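Where Does a Plastic Bag Come From? 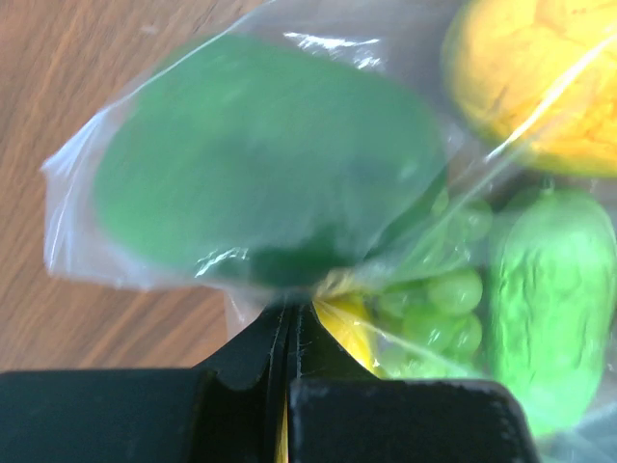
Think about how many things at home come in a clear plastic bag. Bread does. So do carrots, socks, screws, and sets of play food. A bag like that weighs less than a few coins, but it can hold things many times heavier than itself. You can also see what is inside without opening it.

This page explains what thin plastic bags are made of, how a factory makes them, why they shine and crackle, and what to do with them when you are finished.

What is it made of?

Most thin, clear bags are made of a plastic called polyethylene. Say it like this: polly-ETH-uh-leen. It is one of the most common plastics in the world.

Polyethylene starts out as a gas called ethylene. Ethylene is made from oil or natural gas, which come from deep under the ground. A gas is made of tiny pieces called molecules, and they fly around separately. In a chemical plant, the ethylene molecules are made to join hands, one after another, in very long chains. When enough of them have joined, the gas has turned into a solid. That solid is polyethylene.

You can picture a chain like this by thinking of paper clips. One paper clip is an ethylene molecule. Hook thousands of paper clips together and you have something like polyethylene. Now drop many of those long chains in a heap. They tangle, and the tangle is hard to pull apart. This is one reason why a bag can be very thin and still be strong.

The plastic is cut into small beads called pellets. They are about the size of lentils. Trucks carry them to the factories that make bags.

How do you turn beads into a bag?

You blow a bubble. It is a very big one, and it does not pop.

We asked Vira Pasichnyk to explain the steps. She runs a bag-making line at a company called Flastik.

First, the pellets are poured into a funnel at the top of a machine. Inside the machine a long screw turns around and around. The screw pushes the pellets forward through a hot metal tube. They get softer and softer until they are like thick honey.

Next, the melted plastic is squeezed out through a narrow slot in the shape of a ring. It comes out as a tube. Air is blown into the middle of the tube, and the tube swells up into a long bubble. Rollers high above pull the bubble upward. At Flastik the bubble is 10 meters tall. That is as high as a house with three floors.

"New workers always stand and look up at it," says Vira. "After a month they look at the dials instead, because the dials tell you if the bubble is getting too thick on one side."

As the bubble rises, cool air blows on it and the plastic becomes solid. At the top, the rollers squash the bubble flat. Now it is a flat tube with two layers, like a sock that has been ironed. The tube is wound onto a big roll.

After that comes the last machine. It unrolls the tube and presses a hot bar across it. The heat melts the two layers together in a line. This line is called a seal, and it becomes the bottom of the bag. A blade cuts the tube next to the seal. The other end stays open, and that is the top of the bag.

If you have an empty bread bag at home, ask if you can look at it. Find the seal at the bottom. Then look for seams along the sides. Many bags have none there, and those bags were made from a tube.

Why can you see through it?

Light can go through some materials and not through others. It goes through a window, but it does not go through a door. When light hits thin polyethylene, most of it passes straight through. It bounces off the things in the bag, comes back out, and reaches your eyes. So you see the things.

Some bags look a little cloudy or milky. In polyethylene, some parts of the long chains line up in neat stacks and other parts stay tangled. The neat parts bend the light a little, and it scatters. A thick piece of polyethylene looks whiter than a thin piece for the same reason. The light has more of these neat parts to get past.

Why is it shiny?

Not all of the light goes through. A small part of it bounces off the surface, as it does on a pond or a spoon. When a bag is smooth and flat, you may see one big patch of shine. When it is crumpled, it has many small folds, and each fold faces a different way. Some of the folds are tilted just right to send the light of a lamp into your eye. Those are the bright white lines and spots. Move your head a little and the white lines jump to other places.

People who paint pictures know this well. To paint a plastic bag, they do not need to paint much plastic. They paint what is inside it, and then they add thin white marks on top for the shine.

Why does it crackle?

When you squeeze a bag, it cannot shrink smoothly the way a rubber balloon does. It has to fold. Each time a fold suddenly pops from one shape into another, it makes a tiny click. The click shakes the air, and you hear it. Squeeze a whole bag and you get a great many clicks, one right after the other. That is the crackle. If you squeeze very slowly, you may be able to hear the clicks one at a time.

Why does a bag have a neck?

If you fill a bag and gather the loose plastic at the top with your hand, you have made a neck. In a neck, lots of plastic is pushed together into a small space. One layer of thin plastic tears quite easily. Many layers bunched side by side share the load between them, so the neck is the best place to hold a full bag.

The bag also changes shape when you hold it this way. The things inside slide against each other until each one has found a place to rest. Big round things leave gaps, and small things drop into the gaps. A long thing, such as a cucumber, often ends up lying at a slant. Sharp corners are a problem. All of the weight may press on one small point, and that is usually where a hole starts.

Try it: the stretch test

You need one old bread bag, scissors, and a grown-up.

1. Cut a strip from the bag, going from top to bottom. Make it as wide as your thumb.
2. Cut a second strip the same size, going from side to side.
3. Hold the first strip at both ends and pull slowly. Watch what happens in the middle.
4. Do the same with the second strip.

The two strips may not behave the same way. One may stretch a long way before it breaks, and the other may tear sooner. In the factory the bubble was pulled upward, and many of the long chains were pulled into line in that direction. Plastic is often stronger one way than the other.

Look at the stretched part, too. It is thinner than it was before. When you let go, it does not go all the way back. The chains have slid past each other and they stay where they are.

When you are done, put all the pieces in the trash.

Staying safe

Thin plastic can stick to a face and stop a person from breathing. Never put a bag over your head or anyone else's, even for a joke. Keep bags away from babies and pets. Many bags have small holes punched in them to let air through, but a bag with holes is still not a toy.

If you keep toys in a bag and there is a baby in the house, a box or a cloth bag with no long strings is a better choice.

What happens to old bags?

Polyethylene does not rot like an apple core. If a bag blows away, it can stay on the ground or in the water for a very long time. Sunlight slowly makes it brittle, and it breaks into small bits. Animals sometimes eat the bits.

The first thing you can do is use a bag again. In the town of Clonska, the children in Sigrun Forsberg's class kept a list one February of every bag they used for a second time. They wrote down 71. Svyatoslav Lytvynenko had 5 on his part of the list, and all of them were for keeping wet mittens away from his books.

The second thing is recycling. Thin bags usually cannot go in the bin with bottles and cans. They wrap themselves around the wheels of the sorting machines, and the workers have to stop everything to cut them out. Some stores have a special box for clean, dry bags. Bags from the box can be melted and made into pellets again, and the pellets can become garden benches, trash bags, or new bags.

Ask a grown-up where the closest box is. Shake out the crumbs before you go.

Words to know

Ethylene: a gas used to make plastic.
Molecule: a very tiny piece of a material, much too small to see.
Pellet: a small bead of plastic.
Polyethylene: a plastic made of long chains of ethylene.
Seal: a line where two layers of plastic have been melted together.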